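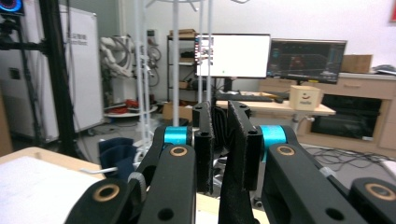

Black laundry is the one category I still sort by fabric before anything else. Colors can be grouped by eye in a few seconds, but black cotton, black polyester and black wool all look the same in a heap and behave differently at every later step: wash temperature, drying time, how they fold, whether they crease in the drawer. A soft black cloth that hangs in folds when it is held up by a pinch of its upper edge, the way the piece between the two black fingers does, goes on my provisional "drapes" pile. A cloth that stands away from the pinch in a stiff cone goes on the other one. The test takes a second per item and I have used it since February for everything black that comes out of the dryer.

The background is that I rewrote my laundry routine over the winter. The old routine was one hamper, one load, one chair. The chair was the problem. Anything that did not have an obvious place went on it, and the dark items went to the bottom and stayed there. When I finally emptied it I had 11 black T-shirts, of which I had been wearing four.

The current setup is as follows. Clean laundry comes out of the dryer into a shallow Gramum tub. The tub goes on the table, to my left. The table gets a white sheet over the working half. This is the single most useful change I made. Dark fabric on a pale surface shows its outline, so sleeves and hems can be found without feeling for them, and lint is easy to see against the cloth once it is flat. I tried a gray sheet first and it was not enough contrast under the ceiling light in the evening.

Sorting comes before folding, always. I used to fold each thing as I picked it up, which meant switching between folds every few seconds. Now I do the pinch test on the whole tub, make the piles, and then fold one pile at a time. A full tub takes me 11 minutes to sort and fold this way if I don't stop to match socks. Socks are a separate job and go in a mesh bag until Tuesday.

For the "drapes" pile, the fold is in thirds lengthwise and then in half, twice. Soft knits do not hold a sharp edge, so there is no point pressing one in. The final packet should be supported on all sides by its neighbors in the drawer. If the drawer is two thirds full the packets slump, and by the end of the week they are a heap again. I moved to a narrower drawer insert (Ternum, the 300 mm one) and the slumping stopped. The wider insert is now in the kitchen holding dish towels, which are stiffer and stay up by themselves.

For the stiff pile, which in my case is mostly work pants and two canvas aprons, I fold in half along the inseam and hang over a bar. These do not go in a drawer at all. Folding them flat costs more space than hanging, and the crease at the knee does not come out.

Some notes on picking up. It matters where a garment is grabbed. A pinch in the middle of a shirt lifts a tent, and the edges fall inward and twist. A pinch at a shoulder seam lifts the shirt more or less along its own length, and it can be lowered onto the table already half spread. With black fabric the seam is hard to see in a pile, so I go by touch: the seam is thicker and has less stretch. Once I have one shoulder, I run the other hand along the neckline to the second one. Tuva Öberg, whose comments on my last post were better than the post, suggests starting from the hem instead and working up. I tried it for a week. It is faster for towels and slower for anything with sleeves.

Washing, briefly. Everything black and soft goes in together at 40 degrees Celsius, inside out, with the spin turned down one step. I use the unscented Delić liquid, half the amount on the cap. More than that left pale streaks along the folds, which on black cloth look like dust and do not brush off.

Still unresolved: lint. The white sheet shows it, but showing it is all the sheet does. I have a Forkine roller that works for the first few items and then needs a new strip. A damp rubber glove works on wool and does very little on jersey. I have started shaking each piece once, hard, before it goes on the table, and cleaning the dryer filter before every load and not after. The second of these helped more than I expected. The first mostly moved the lint to the floor.

Next I want to deal with the bed linen, where the shelf is 49 cm deep and every folded sheet I own comes out at slightly more than half of that.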